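**Cubby shelf leans forward when the top row is loaded. Fix to wall or re-level?**

Light wooden unit, three cubbies along the top and a larger section below. Floor is old boards, 11 mm out over the depth of the unit. With books in the top row it leans away from the wall. I'd like to keep using the top for bottles and small bits. Wall is plasterboard on studs.

Asked by gallier50

**Answer 1** (accepted)

Both, in this order.

1. Empty it completely.
2. Pack the front edge until a spirit level reads true front to back. Use hard plastic shims — card compresses.
3. Find a stud and fix 2 brackets through the top panel, one of them into the stud. Use a proper hollow-wall fixing for the other.
4. Reload from the bottom. Large hardbacks go in the lower section, light items in the top row.

Check the level again after a month. Old boards move.

Keabetswe Khumalo

**Answer 2**

Just put the heavy books at the bottom. Mine has been fine since January.

**Answer 3**

Agree with the first answer, but don't stand big books on the floor against the front. They slide on boards and mark the cover. Similar unit at ours, before I moved the book: 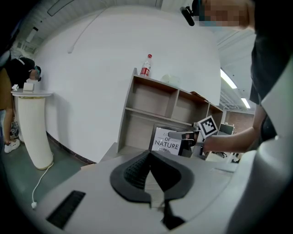
*Shelf with bottle on top, book leaning at the lower front*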